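Laughing at the Same Time: A Report on Live Comedy Audiences at the Terholm
Clotilde Lebrun, second-year project, 2025-07-20

Why I did this

I wanted to know whether people laugh more at a live comedy show when they sit near the front. I also wanted my course to pay for theatre tickets. The first aim was approved.

What I did

I went to 3 performances of Pornirby, a touring sketch show, at the Terholm in January. The house holds 1034 when full. I handed out a short form in the interval to people in the stalls and the balcony, asking where they were sitting, whether they had been to the show before and how much they had laughed so far. Up to 22 forms came back each night, several with drinks on them.

One respondent gave her laughter as "medium, but my husband is asleep". I put her down as medium.

The forms were sorted by row that same evening, then sorted again the next morning after I found I had been reading the balcony letters as stalls letters.

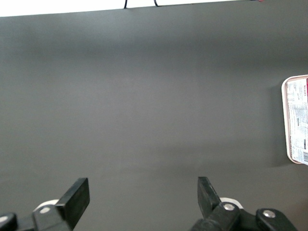

What I found

Front-row people said they laughed a great deal. They also said they were terrified. The cast pick someone from the first two rows for the wedding sketch, and it is hard to tell real enjoyment from a wish to look too cheerful to be worth teasing. I was picked on the second night and played the vicar. My own form for that evening has been left out.

The balcony laughed slightly later than everyone else and complained about the legroom.

What went wrong

Asking people how much they have laughed makes them stop laughing. My tutor, Dr Poojary, pointed this out in week one and again in the margin of my draft. Next time I would record the sound of the room and leave the audience to their ice cream.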